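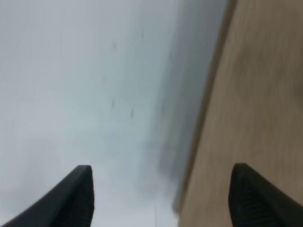 Why Did the Robot Drop the Cup?

A robot's hand is called a gripper. This one has two black fingers. They open wide, move to each side of an object, and squeeze. The lines on the inside of a finger help it hold on, like the bottom of your sneaker.

In October, a robot named Pevitz had a problem. Its job was to pick up plastic cups and put them on a shelf. It had done this 1,000 times. Then it started dropping them.

Amparo Urquijo fixes robots at Prakmont. First she pressed the red stop button. You must never reach near a robot that can still move, even if it looks like it is resting. Its fingers can pinch hard.

Next she checked the pads. They were fine. Then she looked at the numbers on her computer. Pevitz was set to squeeze with a force of 8. It should have been 47. Someone had typed in the setting for paper cups.

Amparo changed the number and ran a slow test from behind the fence. Pevitz held on to the cup.

Words to know
Gripper: the part of a robot that holds things.
Fault: something that is not working the way it should.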